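Search products Go

Vesside Two-Finger Gripper, Model 42

The Vesside is a parallel gripper for light household work: unpacking groceries, clearing counters, sorting laundry. Stroke and force are set in software. Price is $1,385, mounting plate included.

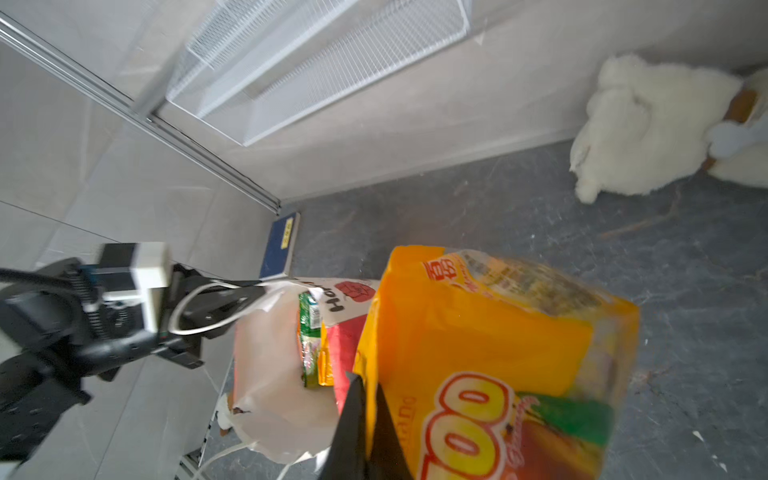 Grip force matters most with thin packaging. Rigid boxes tolerate a wide setting. A glossy snack bag held by its edge hangs at a tilt, and the controller has to allow for that before the arm moves. Unattended unpacking is not supported yet.

Shares 187
Comments 2

Meron Shiferaw: Does it fit the Tundeck arm?

Pennington: Yes, with the adapter. Still slower than me at groceries.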